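Opinion > Foreign Affairs > Small States

Let Small Countries Do the Talking

By Nkrumah Sarpong

I love a dull treaty. Give me river tolls, fishing lines, the rules for who may land a plane where, and I'm happy for a week! So I was thrilled to read the Sketarham water accord, all 741 pages of it, signed in December by eight governments that can hardly agree on lunch.

No great power was in the room. The host was Plillamow, a country most of our senators couldn't find on a map, and its chief envoy, Ghazala Naqvi, kept the delegations talking through 522 days of walkouts and sulks. She had no aircraft carriers to offer and no aid to cut off – just patience, a decent translator and a good memory for who had promised what.

Washington should be cheering this on (and paying for the coffee). We keep sending big names on big planes to make big speeches, and then we wonder why the handshake falls apart by spring.
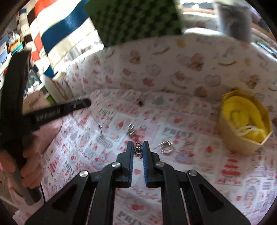

My critics say small states can't enforce anything, and Costel Krasniqi made that case well in these pages. But look at what enforcement means in a deal like this one – gauges, inspectors, spare parts. Peace along a river can hang on bits of metal as tiny as that dark little pile on the patterned tabletop, and a small country can keep track of those wonderfully well. I'd hand Plillamow the next border dispute tomorrow.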